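Keeping the Basin White: A Conversation with Shuzhen Jiang

Resident Services, Vulotau House

Vulotau House has 88 apartments, and every one of them has the same bathroom sink: a white ceramic basin with a wide rim, set on a white cabinet. The basins were installed during the renovation of the building and are expected to remain in service for many years. Shuzhen Jiang has supervised housekeeping at Vulotau House since before that renovation. She met with the Resident Services office one morning in May to discuss the care of bathroom sinks, a subject on which her department receives more inquiries than any other.

Ms. Jiang began with the material itself. "Glazed ceramic is strong, and residents are sometimes too cautious with it," she said. "What they need to protect is the shine. Once the glaze is scratched, dirt has a place to hold, and the basin will look gray no matter how often it is cleaned."

For this reason her department does not issue scouring powder or steel wool for use in bathrooms. The standard supplies for a sink are a soft cloth, a mild liquid cleaner and warm water. The cloths are blue. Ms. Jiang explained that the department adopted a color system several years ago, under which blue cloths are used on sinks and counters and are never taken to the toilet or the floor. The department keeps a stock of 1,000 cloths, which are laundered on site.

Asked to describe the correct method, she was specific. The bowl is rinsed first, so that loose grit is carried away before any rubbing takes place. Cleaner is applied to the cloth and left off the faucet, where it may dry and leave a film. The wiping then proceeds from the rim downward, finishing at the drain.

"People start at the drain because that is where they see the dirt," Ms. Jiang said. "Then they carry it up the sides. I have trained 58 people in this building, and I believe I have given that instruction to each of them."

Dark spots in the bowl are the most common complaint. According to Ms. Jiang, they can come from hair dye, makeup, coffee, shoe polish or potting soil rinsed from the hands. A dark liquid wiped in a hurry tends to spread into streaks that follow the curve of the bowl. She advises residents to fold the cloth, blot the spots, turn to a clean side and only then begin to wipe.

Hair dye requires faster attention than the others. Han-gyeol Oh, who manages supplies for the department and joined the conversation for a short time, noted that most requests for stain treatment involve dye that was left overnight. "A resident who calls the same evening will usually have no mark by the next day," he said. "After a week we may need to make 3 visits." The department uses a paste of baking soda and water in such cases, applied with a cloth and allowed to stand before rinsing.

Ms. Jiang also asked that residents give some thought to the parts of the sink that are easily passed over. The overflow opening on the wall of the bowl collects soap and should be cleaned monthly with a small brush. The metal stopper should be dried after cleaning to prevent water marks, and the base of the faucet should be wiped all the way around. The raised ledges at the back of the rim hold standing water if bottles are kept there, and she prefers that bottles be stored in the cabinet.

The interview turned to products sold as specialized sink cleaners. The department tested one of these, Mivetti, over the course of a winter. Ms. Jiang described the results as satisfactory but saw no difference that would justify the added cost. Bleach is permitted in small amounts with the window open or the fan running. It must never be mixed with any other cleaner. "I would like that sentence printed in every notice we send," she said.

Residents who rent furnished units through the Fotuvcombe program receive weekly bathroom service and need only keep the basin clear of personal items on the morning of the visit. All other residents may request a single cleaning through the front desk. Requests received before 10 a.m. are normally filled on the same day.

Ms. Jiang was asked whether her own sink at home is held to the same standard. She considered the question before answering. "It is wiped every night," she said. "A sink that is wiped every night takes less than a minute. My daughter does it now, and she goes from the rim down."

The department will offer a short demonstration of sink and counter care for new residents in the community room. Rongrong Peng at the front desk is accepting names, and a printed copy of the method is available on request.
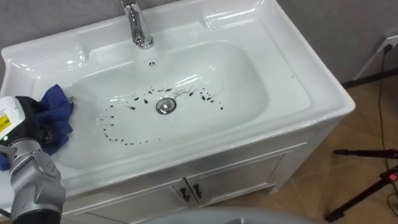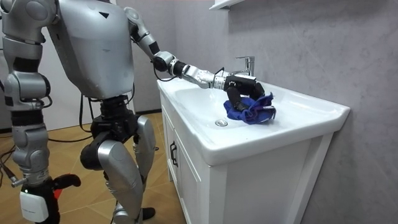

Wiping out a bathroom basin with a blue cloth.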